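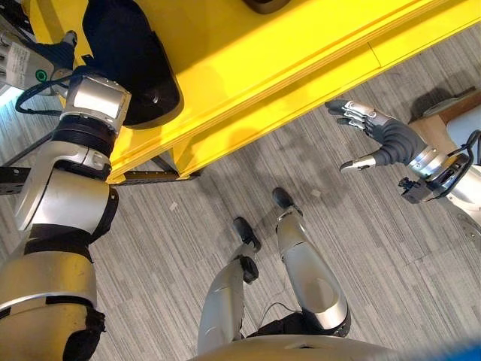

Yellow table, glossy top: keep or repaint?

durtonbound
Picked up a Flisness workbench for the back room, 230 plus delivery. It is yellow. I knew it was yellow, the listing said yellow, and I still wasn't ready. Top is thick and shiny with the layers showing along the edge, which I like. Would you paint it?

plovora_fan
No. Glossy tops hate paint. You'll be picking flakes out of your coffee by September.

sandsalot
Disagree. Scuff it with 220, wipe down, bonding primer, 2 thin coats. Mine has held up three years.

plovora_fan
Held up under what, a fern?

sandsalot
A vise and a bad temper. Leave the edge bare though - painting over those layers would be a crime.

gluepot
Is the seam on the side panel meant to be there? Mine has one too, further along. I filled it and now I have a seam with filler in it.

durtonbound
Very faint, over toward the right. Can't catch a fingernail on it so I'm leaving it alone.

kettle_on
Gray floor? Then keep the yellow. At least you'll find the table in the dark. I spent 600 on a tasteful gray Grímsdóttir and have walked into it 3 times.

durtonbound
Gray floor, yes. OK, top stays. Might still do the legs.

plovora_fan
Don't do the legs.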